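4.2 Setting Up the Utensil Cup

Use a plastic party cup or any cup of similar height. The cup holds two or three tools at the back of the table, within reach of the serving side.

1. Wipe the tabletop and let it dry.

2. Stand the cup on the table, open end up. Leave a hand's width between the cup and the table edge.

3. Put the rounded handles in first. Let them lean to the left.

4. Add the flat tools on the right side of the cup. A spatula or paddle goes in with the blade up.

5. Set the speckled block directly in front of the cup, with the green oval facing you.

6. Stand the red board upright to the left of the cup. The beige knob faces forward.

Note: The Prandum set ships with 3 long tools. If you use all of them, choose a wider cup from the Draledard range (part 880).

Caution: A tall tool can tip a light cup. Press down lightly on the rim before you let go of the tool. If the cup rocks, take out the longest tool and lay it flat.

Caution: Do not lift the board by its knob. Hold it by both sides.

4.3 Bowls and Baskets

1. Keep bowls to the left of the table, on the lower surface if you have one.

2. Keep the metal basket on the right. Check that its handle can swing freely.

3. To remove a tool from the cup, hold the cup with one hand and pull the tool straight up.

For replacement cups and boards, see part list 191 at the back of this manual. 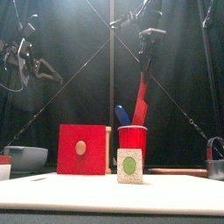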